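Zumholm Evening Classes
The Table and the Meal: A Short Course in Everyday Food History
Handout 2: Laying a place

Welcome back, everyone, and a special welcome to those of you who have moved over from the Lalwood group. I know the first session ran on rather (my fault, I do get carried away with spoons), so I've put more on paper this time and we can spend the evening talking instead of scribbling.

Last time we looked at how people cooked. Now we turn to how they sat down to eat, and what they expected to find in front of them when they did. It sounds like a small subject, but I've been teaching it for years and I still haven't got to the bottom of it.

The first thing to get hold of is that a place of one's own at table is fairly new for a great many families. In plenty of medieval European households, diners shared dishes and cups with the person next to them, and meat might be served on a trencher, a thick slice of stale bread that soaked up the juices. Wooden trenchers came in later, some of them with a little hollow for salt, and I think they're lovely things. People often carried their own knife. The fork took a very long time to catch on in England, and early travellers who brought the habit home from Italy were teased for it.
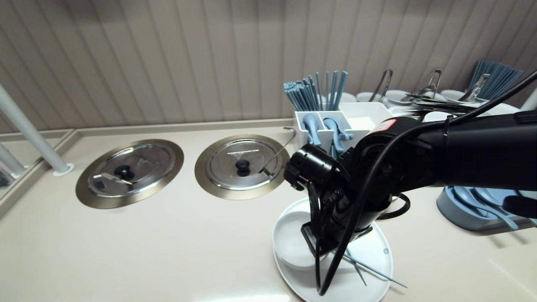 Notes by Ustyna Savchuk
Revised 31 January 2021

Chopsticks have a much longer story. They were in use in China well over two thousand years ago, and seem to have started out as kitchen tools, handy for stirring and for lifting things out of a hot pot. As a way of eating they spread slowly, and for a long while the spoon kept its place for grain. Food cut small in the kitchen suits them very well, so the knife could stay with the cook.

From China they travelled to Korea, Japan and Vietnam, and each place made them its own. Japanese ones tend to be shorter and come to a finer point, which is a help with fish bones. Korean ones are very often metal, and are set out with a long-handled spoon for the rice and soup. Chinese ones are usually longer and blunter, good for reaching across to a shared dish. Manners differ too, although almost everywhere you'll be asked not to stand them upright in a bowl of rice, as it calls to mind the incense offered to the dead.

Then there's the bowl. We in Britain have got used to thinking of it as something for soup or porridge, with the plate as the proper thing for dinner, but over much of the world and for much of history it's been the other way about. You can lift a small bowl, warm your hands on it and catch the drips! In Japan it is good manners to pick up your rice bowl; in Korea it generally stays on the table. I'd love to hear what you were told as children, whatever the rule was.

For next time, please read the chapter on shared dishes in the course reader (it starts on page 100, and do have a look at the notes at the back, which are better than the chapter). Then ask somebody older than you how the table was laid when they were small, and write down a few lines in their own words. Don't tidy them up.

Stefaniia Onyshchenko will be taking the June session on tea and has asked for the loan of cups, the odder the better. Please wrap them well and put your name on the bottom.

Spare copies of this handout are in the blue folder by the door of the Yoo Room.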